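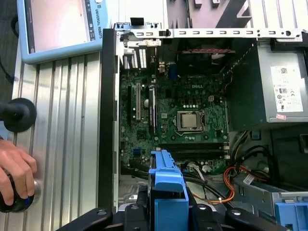 PC open on its side next to the teach pendant

Rosham Grappling Forum > Events > Rule changes for the Leter Open

matside_ed
Oct 19, 2021
The new rules for the Leter Open sambo tournament are up. The main change is that weigh-ins move to the evening before, with no same-day option. Entry closes when they hit 300 athletes. Has anybody heard why they dropped the morning weigh-in? In August the organizers told our club it was staying.

legpicker97
I'm glad. Last time I stood in line with an empty stomach and wrestled my first match before I had eaten a real meal. Evening weigh-in means you can sleep and have breakfast.

matside_ed
Fine if you live in town. We drive in from Entili. Now every kid on the team needs a hotel room, and for the parents that doubles the cost of the weekend.

Ningsih Liem
I referee at this event but I don't make the rules, so take this as my own view. The morning weigh-in ran late two years in a row and the first matches started late both times. With one set of scales and two mats you can't fix that by asking people to hurry. I do think youth divisions should have been left alone. The kids mostly don't cut weight anyway.

backstep_joe
Evening weigh-ins make people cut more, not less. Somebody who walks around at 9 pounds over will now try it because he has all night to drink it back. I'd rather have the late start.

legpicker97
People cut for the morning ones too. I have seen guys in the sauna at 5 am.

backstep_joe
Some did. More will now.

matside_ed
Ningsih, is there somebody we can write to about the youth divisions? We have 8 kids entered and three of them will drop out if it stays like this.

Ningsih Liem
Use the contact form on the entry page and put "youth weigh-in" in the subject line. Include the club name and the divisions. They did change the jacket color rule after clubs wrote in, so it's worth doing.

heelside
Different question. Are they using the Poltent hall again or the old gym? The old gym has almost no warm-up space.

Ningsih Liem
Poltent. Warm-up is on the upper level this time. Bring both a red and a blue jacket, there won't be any to borrow.

matside_ed
Sent the form. I'll post here when they answer.

backstep_joe
Put my club down as agreeing with you on the kids. Still against it for the adults.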